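posted April 20, 2024. first draft, barely touched, sorry about the commas

**The Irken Ferry**

Missed the 10 o'clock. Of course. Ran the whole length of the dock with the suitcase banging my knee and the ramp was already up, the water already churning white behind it, and a kid at the rail waved at me like I'd come to see him off.

Waved back. What else do you do.

The ticket woman had her shutter halfway down. Next boat to Irken? She pointed at the board. Morning. I said my mother was over there. She said everybody's mother was over there – and then she must have looked at my face, because she pushed the shutter up again and asked which street.

Farkik Street. The yellow house, bakery underneath.

"Carrasco's," she said.

"It was Carrasco's. It's something else now."

"It's Carrasco's," she said, and stamped a ticket for me. Number 739. Wouldn't take the money till I had the change counted out wrong twice and she reached over and fixed it.

So, the waiting room. Green benches, a heater ticking. One other person, an old man with a cardboard box on his lap tied up in string, and something in the box that moved now and then. He didn't explain it and I didnt ask. I had the letter in my coat. Had read it on the train, on the bus, in the restroom at the bus station. Four lines. My sister writes like she's paying by the word.

*Mom slower. Asks for you. Don't bring Vusetti. Come.*

Vusetti was the dog. Vusetti had been dead since September and I hadn't told them, hadn't told anyone over there, and so all the way down on the train I'd been not bringing a dog that didn't exist. Practicing how to say it. He got old. He got old and then one morning he was under the kitchen table and he didn't get up for the toast.

The old man's box scratched.

"Pigeons," he said finally. "Two. They hate it."

"Are they going home?"

"They're leaving home. I sold them. They'll be back before I am, you watch." He laughed, then stopped laughing. Then he unwrapped a sandwich and gave me the bigger half, egg, too much pepper, the best thing I'd eaten in a week.

I slept sitting up. Dreamed about the stairs in the yellow house – how the fourth one sang if you stepped on the left side, how we all stepped on the left side to let her know we were in. Four kids, four notes, same note really. She'd call out the right name every time. Never once got it wrong and I never asked how.

Woke with my neck bent and the windows gray. The man was gone. The box too. String on the bench, a neat little coil of it. I put it in my pocket, no idea why.

The morning boat smelled of diesel and oranges. I stood out front the whole way, forty minutes, hands stuck to the rail. Fog, then less fog, then Irken all at once like someone had pulled a sheet off it. The church. The water tower. Roofs I could of drawn with my eyes shut.
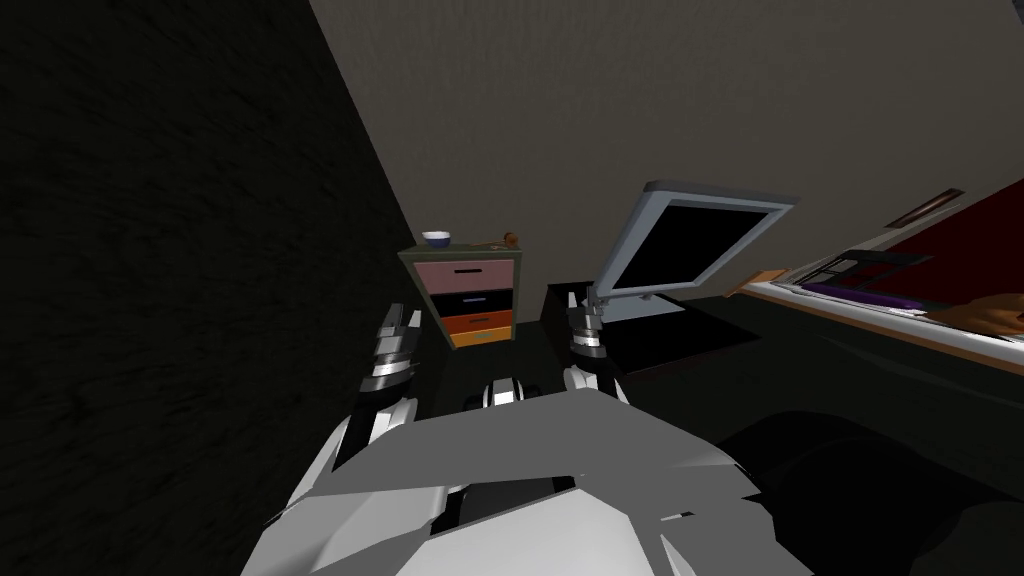
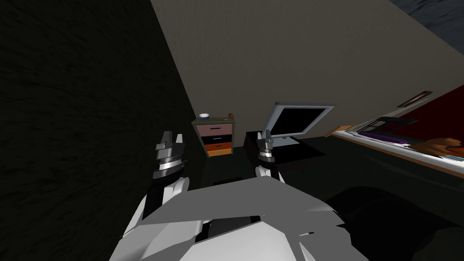

Two pigeons went over. Low, fast, heading back the way we'd come. I'm not going to swear they were his.

Up Farkik Street with the suitcase. Hill was steeper. Bakery was shut but the sign said Carrasco's, fresh paint on the C, so she'd been right, the ticket woman, and I'd been wrong for years. Door on the latch. Dark in the hall, that smell, floor wax and onions. My sister's boots by the mat.

I took the first three stairs quiet. Stood there. Thought about the dog, about what I'd say, couldn't find a single word of what I'd practised on the train.

Then the fourth one. Left side.

And from upstairs, slow, a lot slower than it used to be, she said my name.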